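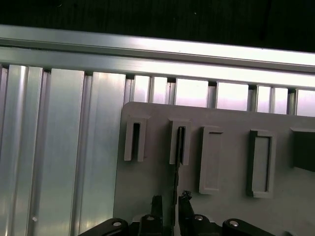 9 min read

4. Why households keep old computers

The survey went out in April to households in Midau and Prikdale, the two towns served by the Drikard collection depot. We received 1141 usable returns. Together they listed 3702 electronic devices that were stored at home and no longer in regular use. Phones made up the largest group, followed by laptops, chargers and adapters of unknown origin, and desktop computers. This section deals with the desktops, which were fewer in number but account for most of the stored weight.

4.1 Place and length of storage

Desktops were kept in different places from phones. Phones were mostly in drawers, often in the kitchen or hallway. Desktops were in basements, garages, attics and the bottoms of closets, and in Prikdale, where many homes have no basement, under beds and stairs. Respondents could usually say what room a phone was in but not when it had been put there. For desktops they remembered the year fairly well, often by tying it to a move or a child leaving for college.

Several respondents had moved house with a computer they had not switched on at the old address. One wrote that the tower had been "in three garages." The monitor had normally gone much earlier, either passed on to a relative or thrown out with other bulky waste.

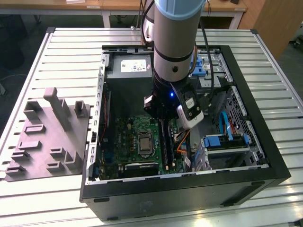 Figure 2. Desktop tower laid on its side, with the power supply, motherboard and processor socket visible.

4.2 Stated reasons

Respondents were asked to give their reasons in their own words, and the answers were coded afterward. Vlachou (Milovan Vlachou, in his earlier work on furniture and small appliances) sorts such reasons into value, duty and delay, and we kept his three groups so that the results could be compared.

Value answers said that the computer was worth something, or would be to somebody. Few respondents had looked up a price. Duty answers concerned other people: the machine had belonged to a parent, or it held photographs that a sister had asked for. Delay answers gave no reason for keeping the computer at all, only for not having dealt with it yet. They mentioned the weight, the opening hours of the depot, and not knowing whether the depot took computers.

Delay was the most common group in both towns. It was also the group whose answers changed most in the follow-up interviews. Of the 30 people interviewed, many who had written about opening hours began to talk about their files once the conversation had gone on for a while. They did not know what was on the drive, did not want a stranger to find out, and did not know how to remove it. We therefore treat worry about data as underreported in the written survey.

4.3 Knowledge of what is inside

Interviewees were asked to name the parts of a desktop computer that they thought could be used again. Most named the screen and keyboard first, though neither is inside the case. Memory and hard drive came next. The power supply was named by very few, and some who did name it thought it was dangerous to touch - a reasonable caution for a person with no training, and one that the depot's own leaflet repeats.

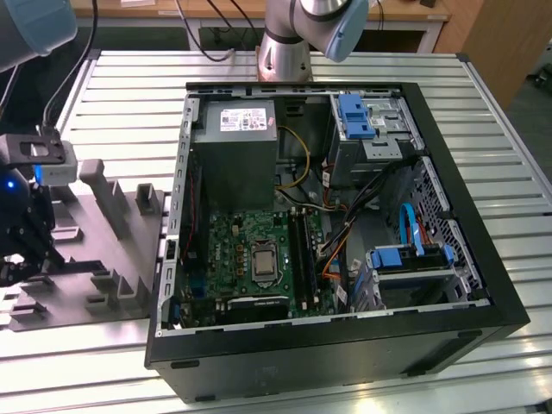
Figure 3. Side panel removed. Power supply at upper left with its wiring, motherboard below.

People who had opened a case at some point, even once and years ago, were more willing to give a computer away. They tended to describe it as a box of parts. People who had never done so spoke of it as a single object that either worked or was finished. The interviews are too few to say whether opening a case changes the attitude or whether the attitude comes first. 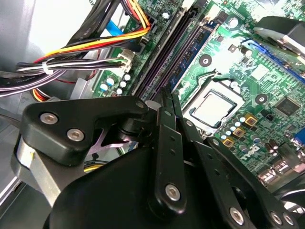
4.4 Differences between the towns

Midau has had a repair shop, Nilsuwan, on its main street for many years, and respondents there mentioned it without being asked. Some had taken a computer in, been told that the repair would cost more than the machine was worth, and carried it home again. These computers were then stored with the rest. Prikdale has no such shop, and its respondents were more likely to ask a relative or neighbor.

Distance to the depot made less difference than expected. Households within walking distance of Drikard stored desktops as often as those on the far side of Prikdale. Car ownership was not recorded, and a later survey should include it.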